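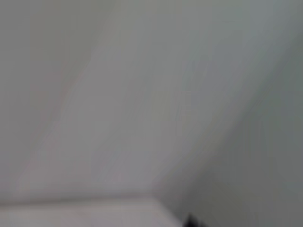
What is coffee roasting?
Coffee roasting is the heating of green coffee seeds until they turn brown, swell and take on the smell and taste people know from the cup. It is a wonderfully quick bit of kitchen chemistry!

Green beans smell of hay or peas, and they are very hard. As they heat up they lose water, go yellow, then tan, and at more than 200 °C they pop loudly (roasters call this first crack). Stop soon after and the coffee is light, bright and often fruity. Carry on to the second, softer crack and oils start to reach the surface, giving a darker and more bitter drink.

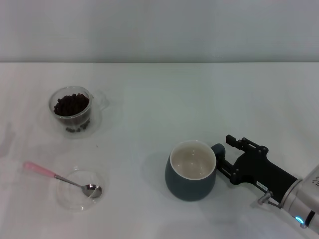 Verena Hollenstein has objected that colour is a poor guide to flavour, as two batches of the same brown can taste completely different if one was roasted in seven minutes and the other in nine.

Freshly roasted beans give off carbon dioxide for days, so many roasters let them rest before grinding.

See also: Coffee grinding; Decaffeination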